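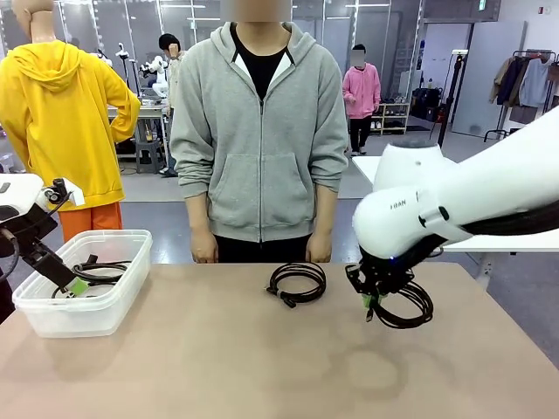 Wurkbridge Evening School > Courses > Money for Small Shops > Handout 2

We use cookies to remember your settings. By continuing to browse you accept this. Manage cookies

Handout 2: What Stock Costs You While It Sits There

Read this before the next class and bring a pencil. Neema Nyamweya

Last week we worked out what a thing costs to buy. Most of you got the same number, and I was proud of you. Tonight's bad news is that the number was too low.

A thing on a shelf goes on costing money after you've paid the supplier. It takes up room you rent. It ties up cash you could have used for the phone bill. It gets dusty, goes out of fashion, or leaves by the front door in somebody's coat. Accountants call all of this the carrying cost, and they say it in a calm voice, having no shelves of their own.

The Barrientos hardware store

We'll use one shop all term. Barrientos is a hardware store on a side street in Flunthorpe, with a good front window and a back room that the owner describes as "full but organized." It's full.

In November the owner bought garden hose at a discount. If you have ever tried to sell garden hose in November you'll know why there was a discount. The bill came to $2,400, paid on delivery. By spring the store had sold very little of it, and the owner was telling everyone what a bargain it had been.

Work it through:

Cash paid out: $2,400
Yearly carrying cost, as a share of what was paid: 30 percent
Carrying cost for a full year: $720
Carrying cost per month: $60

The $60 doesn't arrive as a bill. Part of it is inside the rent, part is inside the insurance, and part is the interest on a loan the owner wouldn't have needed. That's why it gets left out of the sums.

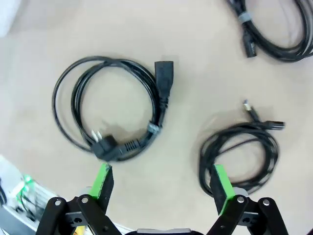 Does the carrying cost stop if I own the building and pay no rent?

It gets smaller, but the space could still be rented out or filled with something that sells, and your cash is tied up either way.

Turns, or how often the shelf empties

Stock turn is the cost of what you sold in a year divided by the cost of the stock you usually hold. A turn of 3 means you sold through your stock three times. A bakery would be alarmed by that. A piano dealer would take the family out to dinner.

There's no good number that fits every shop, so please stop asking me for one. Compare this year with last year, and compare one shelf with the shelf next to it. Plonent, the paint line at Barrientos, turns quickly and gets the worst spot in the store. The hose has the window.

Common mistakes from past homework:

Dividing by the sales price instead of the cost. Your turn will look wonderful and be wrong.

Using the stock level on the one day a year when the shelves are bare. Take several months and average them.

Leaving out stock that is "not really for sale yet." You paid for it. It counts.
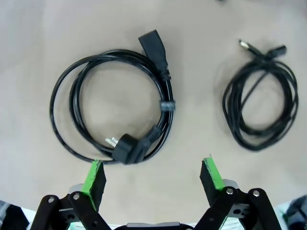
Getting rid of it

Sooner or later something has to be marked down, and owners hate this more than the dentist. The usual complaint is "but I paid more than that for it." You did. The money is gone whether the hose stays or leaves, and the customer in front of you doesn't care what you paid. What matters from here on is what you can get today, set against what you might get later minus the cost of waiting.

Homework

1. Pick one slow item from your own shop, or borrow one from a relative's. Find its carrying cost per month at 30 percent a year.

2. Work out the lowest price you'd take for it today, and write 2 sentences defending that price to the person who ordered it. If that person is you, be polite.

Answers go in the tray by the door. Pencil is fine, green ink isn't.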